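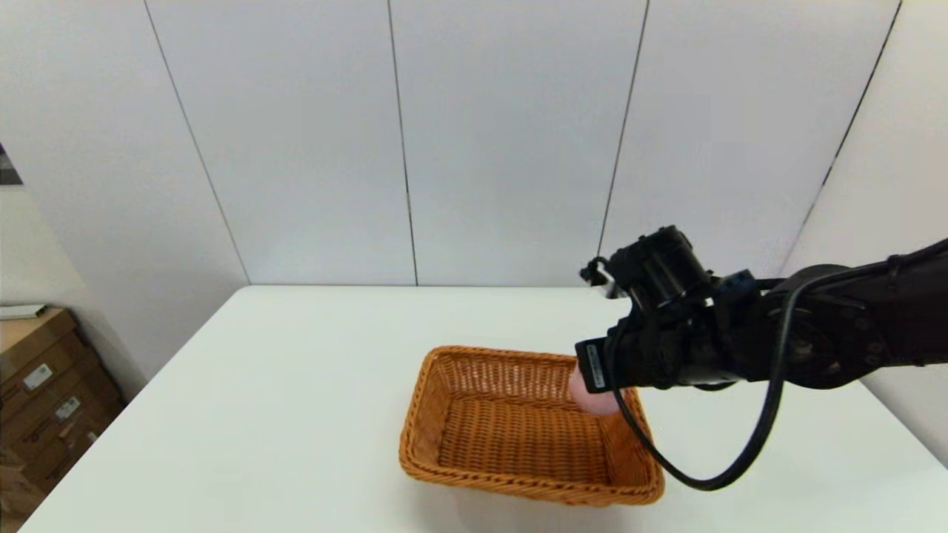
Woven trays find a second life at the Donanora sorting room

If you stopped by the Donanora community room this November, you will have noticed that the tables look a good deal tidier than they used to, and a lot of the credit goes to the woven trays. They are the shallow, rectangular kind with flared sides and a thick rolled rim, in a warm orange-brown that looks very cheerful on a white tabletop, and the room now has 18 of them in use.

The idea came from Judite Tavares, who had seen something similar at her sister's bakery and thought it would suit the small donated things that used to end up in heaps – bath toys, hair clips, egg cups, odd balls of yarn, and all those bits and pieces that are perfectly nice but too little for a shelf. Each tray starts out bare and fills up as the morning goes along, and when it is full it goes to the long counter by the window, where families can look through it at their own pace.

"You can slide a tray across to someone and they see everything in it at once," said Tavares, who has been sorting here for five years. "With the deep boxes we were always digging, and the small things sank right to the bottom."

Simão Aguiar, who looks after the counter, says 101 households came through last month, and he would dearly love a few more trays before the holidays. If you have one at home that is only gathering dust – any color will do, as long as the weave is sound – please bring it by before noon and leave it at the front desk.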